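Este site usa cookies para melhorar a navegação. Ao continuar, você aceita a nossa política. [Aceitar] [Configurar]

Manual da sala de estar Clesport
Seção 2: Posicionar a mesa e liberar o piso

Antes de mover a mesa, libere o chão ao longo da parede. Peças pequenas riscam o piso quando ficam presas sob os pés do móvel.

1. Recolha brinquedos e objetos soltos junto ao rodapé ou ao pé da parede.
2. Passe um pano úmido nas manchas escuras da pintura. Não esfregue a seco.
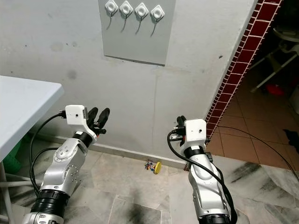 Última alteração desta página: qui., 6 de maio

Brinquedos coloridos, como o de disco amarelo com peças vermelhas, azuis e verdes, vão para a caixa Emton (ref. 313).

3. Coloque a mesa em frente ao sofá, com um dos lados perto da parede.
4. Pressione cada canto do tampo. Se balançar, gire a mesa um quarto de volta e repita.
5. Limpe o tampo com detergente neutro, sempre no mesmo sentido.

CUIDADO: não use palha de aço nem solvente. O plástico branco fica fosco e os riscos seguram a sujeira.

6. Retire chaves e outros objetos de metal do tampo antes de arrastar a mesa.

Nota: o furo central deve ficar livre. Para guardar chaves, use o gancho de parede Caruso (ref. 258), vendido à parte.
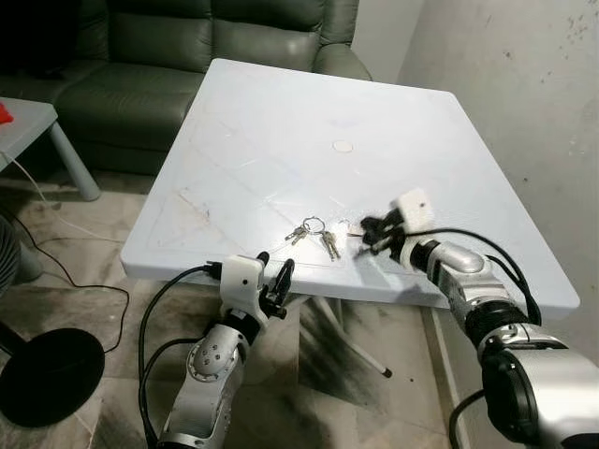

Fig. 2. Mesa branca diante do sofá verde-escuro, com o molho de chaves no tampo.

Comentários (2)

jarkovby_fã: O detergente tirou o encardido, mas os riscos ficaram. Tem algum polidor que sirva?

marcenaria1917: O gancho 258 vem com bucha para alvenaria? Na caixa não diz nada.

31 compartilhamentos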